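Home & Tidying > Toys and Small Things > Threads

We use cookies to remember your settings and to see which pages get read. Accept / Manage choices

1/ I'm sorting the mixed toy bin this week, so this will be a long thread about blocks and small junk. Mute me if you don't care about blocks.

2/ Background: two years ago I bought a big tub of building blocks from Stomia, the secondhand place on Liew Road in Aderville. The lid said 132 pieces. I paid $15 for it and it came home with plenty of things in it that were never blocks.

3/ Since then the tub has been the place where anything smaller than a fist ends up. Play food, craft scraps, dog toys, a bath thing, a key for a wind-up toy we don't have anymore.

4/ The kids stopped building with it over the winter. I asked why and the answer was "you can't find the squares." Fair enough. You had to dig through everything else to get to a square.

5/ So the job is to get the blocks back to being blocks, decide where the rest goes, and not buy any new storage until I know what I have. I've gotten that last part backward before and ended up with a very nice set of drawers that fit nothing.

6/ I work on a table, with the tub on a chair next to it. The floor is hard on my knees, and pieces on the floor get walked off with.

7/ The table has a pale, matte top and that has been a help. I tried this once on the patterned rug and the wood-colored blocks disappeared into it. On a plain light surface even the pale ones throw a bit of shadow and you can see their edges.

8/ I also don't dump the whole tub out. I used to. It looks like progress for a minute and then you have a heap on a table in place of a heap in a tub. Now it's a few things at a time, spread out so that nothing touches.

9/ Starting with soft things, since they get crushed under the rest.
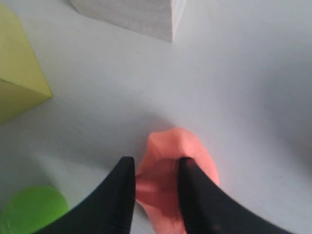
Soft pink piece up front, yellow-green cube off to the left.

10/ I couldn't tell you if the pink one is foam or cloth from looking at it. For sorting purposes it's soft and it squashes, so it goes with the soft stuff.

11/ My test for the soft pile is simple. If a block sitting on it for a month would leave a dent, it doesn't live with blocks. It gets a cloth drawstring bag, and the bag hangs on the hook behind the door.

12/ Soft things also pick up grit from the bottom of the tub. Everything in that pile gets checked for a tag before I wash it. No tag means cool water in the sink, a little dish soap, a squeeze in a towel, then flat on the rack overnight. I don't put anything in the dryer if I can't name what it's made of.

13/ Someone asked last time if I sort by color. No. I tried it. Yellow alone nearly finished me. There's bright yellow, there's yellow-green, there's a warm yellow that's really orange wood, and every person in this house puts the line in a different place.

14/ If a sorting rule starts an argument at cleanup time, it's a bad rule for us. Color started arguments every single night for the two weeks we had it.

15/ Shape works better. Cubes in one box, wedges and triangles in another, long ones in a third. A four-year-old can do it without asking, and you can tell a wedge from a cube with your hand in the box.

16/ Wedges are the ones we're always short of, by the way. They're roofs and ramps and the noses of airplanes. If you buy used blocks, look for wedges first. You will never run out of cubes.

17/ I've also quit keeping painted and unpainted blocks apart. I used to think the plain wood ones were a separate set and should be kept nice. They get used in the same buildings, so they may as well sleep in the same box.

18/ Wednesday's session was the mixed layer. Every tub has one. On top are the things that were played with last, at the bottom are crumbs, and in the middle it's all geology.

19/ In ours the middle layer is where play food, pet toys and blocks all meet. This takes the longest because each thing belongs to a different part of the house, and I used to get up and put each one away as I found it. Don't do that. I'd come back 20 minutes later having cleaned out a kitchen drawer.

20/ Now I stay in the chair and leave things on the table until I have a decent spread, and only then do I carry anything anywhere.

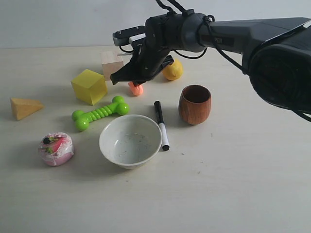 21/ Dog things first, as they're the easiest call. Anything bone-shaped goes in the basket by the back door, even if the kids insist it's a bridge. I've lost that argument a few times and the bone has gone back in the tub as a bridge. This time I'm holding firm.

22/ The practical reason is teeth. A plastic bone with ridges on it holds on to whatever it has been near, and I'd like those scrubbed with a bottle brush and kept away from things that go in toddler mouths.

23/ Fruit goes to the kitchen corner. We have a low shelf there with a bowl on it, and lemons and so on go in the bowl. One thing I've noticed is that the round stuff always gets put away last because it rolls while you're doing the rest. So now the bowl comes to the table before I start.

24/ Small soft rounded pieces go in the drawstring bag with the others (see 11). It doesn't matter what they were meant to be. I spent far too long in the past trying to work out which set a small peach-colored thing came from. It doesn't have to come from a set.

25/ That was a real change for me. I used to keep an "unknown" jar for parts that might belong to something. I emptied it in March. I kept one wheel.

26/ On to containers, since I get asked. The tub itself is going. It's too deep. Anything deeper than my hand and wrist turns into digging, and digging is where the mess comes from.

27/ I'm replacing it with shallow Grastano boxes, the open kind with a lip at the front. I had a few already from the pantry. They slide onto the bottom shelf and you can see in from above without pulling them out.

28/ No lids. I know lids stack better. In our house a lid is a thing that gets left on the floor and stepped on. Your house may be different.

29/ Labels: I drew the shapes on masking tape. A square, a triangle, a long rectangle. It took a minute and it's ugly, and the tape will come off clean when I change my mind.

30/ Cleaning the blocks. Painted and bare wood ones get a wipe with a damp cloth and then a dry one. I don't soak them. I soaked a batch once, years ago, and the grain came up rough and the paint lifted at the corners.

31/ If a corner is rough I go over it with fine sandpaper, just a few strokes. I don't try to make an old block look new. Dings are fine, splinters aren't.

32/ Plastic ones go in a mesh bag in the sink with warm soapy water. Shake, rinse, spread on a towel. If there's a hollow one, shake it next to your ear before you put it away.

33/ Getting rid of extras: I'm keeping enough cubes to cover a cookie sheet in one layer. That's my measure. It's not scientific, but it's what they build with on a normal afternoon, and I can check it without counting anything.

34/ The extra cubes are going back to Stomia. They take blocks as long as they're clean and bagged. Tape the bag shut, or they'll end up in the bottom of somebody else's tub, which I assume is how I got mine.

35/ To the person who replied that a child needs 1,000 blocks to build anything good: maybe. I don't have the shelf for it. Ours built a parking garage last weekend out of one box and half of another, and it stood until dinner.

36/ To the person who asked how long the whole job takes: I do 15 minutes at a time with a timer, after breakfast, and I stop when it goes off even if I'm in the middle of something. I'm on the fourth day. If I go longer I get careless and start making piles called "later."

37/ To the person who asked about doing it with the kids: I do the first sort alone and the last one with them. They're good at putting a cube in the cube box. They're not good at deciding that a thing should leave the house. Neither am I, if they're watching.

38/ One mistake to report. I put the wedge box on the end of the shelf closest to the door and it gets kicked. Wedges have moved to the middle and the long ones are on the end now. They're heavier and the box stays put.

39/ Another one - I washed the drawstring bag along with the soft things and then had nowhere to put the soft things. Have two bags.

40/ Still on the table for tomorrow: the bottom layer. From what I can see it's crayon ends, one sock, a lot of dried play dough, and the arm of something. I'll bring the vacuum with the small brush.

41/ After that the tub gets rinsed out and goes to the garage for wet boots. I'll post the shelf once the boxes have been on it for a week and have had a chance to get messed up.

Last updated: March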